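May, bench notes, finishing room

Carried on with the ebonising trials for the Drevari order. Ottilie wants the oak to go properly black without hiding the grain, and the last lot came out more like wet slate. Three things to sort out: the strength of the iron liquor, the tannin wash beforehand, and what goes on top.

Iron liquor first. The jar from the back shelf had gone rusty brown and smelled flat, so I poured it away and used the newer one, strained twice through a coffee filter. Steel wool in white vinegar, left 16 days with the lid loose. Colour in the jar is a pale grey-green. Offcuts are all from the Ristwood delivery, planed, then damped to raise the grain and cut back by hand when dry.

Tannin wash made with strong black tea on half the pieces and oak bark powder on the rest. The bark is better. Tea gave a blue cast in daylight which Saqib spotted before I did. He took two pieces over to the window and put them next to the Calado sample, and the tea one looked nearly navy. Bark from now on.

Second coat of iron went on after 7 hours. No real gain from a third. It only leaves a sooty bloom that has to be rubbed off, and the rag then takes colour off the edges. Two coats, then stop.

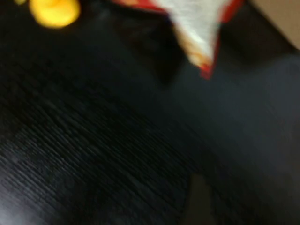 Black top, grain showing as thin grey lines. Glare at bottom left.

Grain is the part we keep arguing over. Ottilie likes it open, with the pores left alone, and says the customer picked oak so that it would look like oak. Saqib would fill it and have a flatter surface that wipes down easily. I did one piece each way. The filled one is neater but looks like paint from a few steps back. Leaving both on the rack for her to choose.

Top coat: hard wax oil, thin, wiped off after 8 minutes. Satin is too shiny over black and shows every finger mark. The matt from Durkeck is better, though it drags if the room is cold. Stood the tin in a bucket of warm water first and it spread well enough. Shellac underneath made no difference I could see, so I'm leaving it out.

Cost so far is 227 for the finishing materials, mostly oil. Receipts are in the blue folder, apart from the bark, which I still need to ask for.

To do: wire-brush one offcut lightly before the wash and see if the lines come up stronger. Label the jars. Make another litre of iron liquor now so it is ready when the legs come back from turning. Ask Ottilie if the undersides want colour or just oil – the drawing doesn't say.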